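4.2 Comparison of the two grippers in simulation

We compared two grippers on the same simulated arm. The first, the Gidton, is a parallel gripper with flat fingers driven by a single screw. The second, the Horkoter, closes through a set of links, so its fingers swing slightly as they come together. Both were given the same controller, the same wrist camera and the same starting poses. The kitchen model was the Ninddale set, with the friction values left as supplied.

In all, 3878 grasp attempts were run, split evenly between the two grippers. Each attempt began with the arm at rest and ended when the object had been held clear of the worktop for 9 seconds, or when the time limit ran out. A grasp in which the object turned in the fingers but did not fall was counted as held. Attempts in which the solver became unstable were thrown away and run again with a new seed.

The mug was the object on which the two grippers differed most. Figure 6 is a wrist-camera view from the mug task. The handle points away from the gripper, and much of the lower part of the mug is hidden by the left finger and the central link. The controller had to work from views of this sort during the last part of the approach, when the rim was often the only clear edge left to follow.

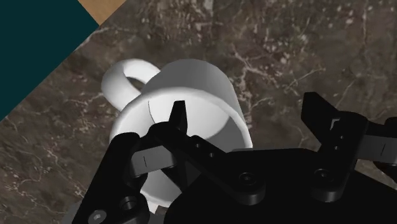
Figure 6. Wrist-camera view, mug task, simulated worktop.

Mogens Eyvindsson, commenting on an earlier draft, objected that sharing one controller between the grippers was not a fair test. A controller tuned on flat fingers, he wrote, will close too early on a linked gripper, and the comparison then measures the tuning more than the hardware. He asked for the closing distance to be set separately for each gripper.

We accept the point in part. The controller was first tuned on the Gidton, and the early closing he describes did occur with the Horkoter. We therefore repeated the mug task with the closing distance set for each gripper by the Shetty search, leaving all other settings alone. The gap between the grippers became smaller but the order stayed the same, with the Gidton ahead. Most of the remaining failures with the Horkoter were slips during the lift. We did not tune the finger force separately, and the results for the other objects are those from the shared controller.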